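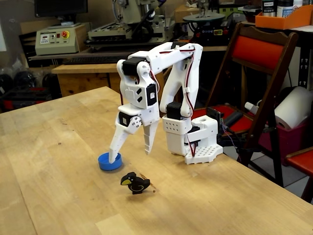
A fingertip pressed into the cap.

Trying out gripper fingers: shop tips

Use junk for test parts. A missed grab then costs you a bottle cap.

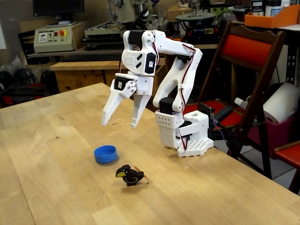
Judge fingers by their tips. Long, tapered ones look elegant – I keep the blue cap open side up so they have a rim to argue with.

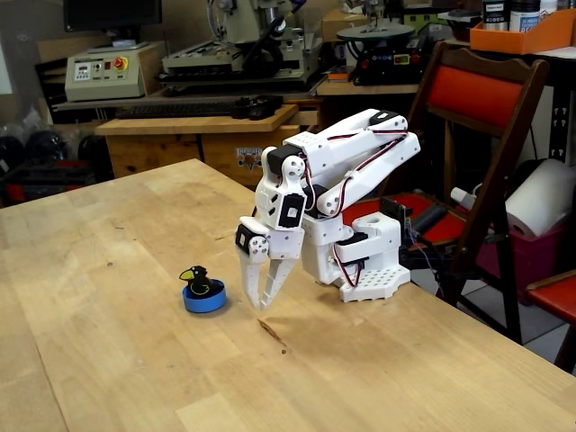

Change one thing per round. I log 60 tries before I blame the print. A bird sitting in something round and blue is its own test, so it gets its own page.
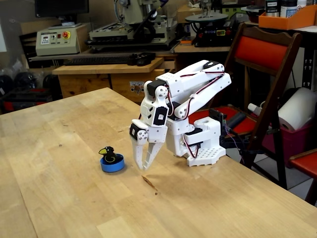 Keeping the wires out of it

Leave slack at the elbow.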